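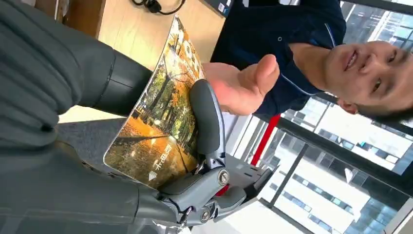 # Chapter 4: The Handoff

Most books on workplace automation begin with a factory. This chapter begins with a front desk, where the parts are lighter and the complaints are better worded.

In May the Goodwin office in Prosasstead put a robot arm to work handing out printed matter: visitor booklets, floor plans, forms that had somehow survived three campaigns to abolish paper. The arm was an Otora, chosen after a purchasing process that produced 63 pages of its own. Its task could be written on a sticky note. Pick up a booklet, hold it out, let go when the other person has it.

The last step is the one that fills this chapter. People pass things to each other all day without thinking about it. The giver feels a slight tug and loosens up; the taker sees the fingers open and takes the weight. A machine has to be told what counts as a tug. Set the threshold too high and the visitor ends up in a polite wrestling match over a brochure. Set it too low and the brochure goes on the floor, where a human being will be asked to pick it up.

Goodwin started high. Within a week the desk staff had worked out that a short, firm pull with a slight downward turn would free a booklet every time, and they began coaching visitors in the technique. It appears in no manual. It was also work, although the project plan had listed the time spent handing out booklets as time saved.

## 4.1 Where the job goes

When a task is automated, it rarely leaves the building. It breaks into smaller tasks, and some of these are new. Before the arm arrived, the desk at Prosasstead had two duties connected with booklets: keep a stack nearby, and give one to anybody who asked. Afterward the list looked like this:

- square up the stack so that the gripper could find an edge
- pull out copies with bent covers
- show first-time visitors where to put their hand
- restart the arm after a stop, and write down the time
- apologize

None of these is hard. Together they make up a different job from the one that was advertised, and the pay grade stayed where it was. We will call this kind of labor *tending*, and it comes up again in Chapters 5 and 8.

Tending has its good side. Two of the desk staff found they liked adjusting the arm and were soon better at it than the installer, who came out from Cotville and billed for the drive. One of them later moved into a technical post. The other asked for the same thing and was told that the desk could not spare her – a compliment of the sort that costs an employer nothing.

## 4.2 Before you read on

Think of a task at your own workplace that involves giving an object to another person. Write down each step, including the ones you would be embarrassed to call steps. Then mark the points where one person waits for a signal from the other. Keep the list; you will need it for the exercise in Section 4.6, where we take up grip force, timing and the question of who gets to change the settings.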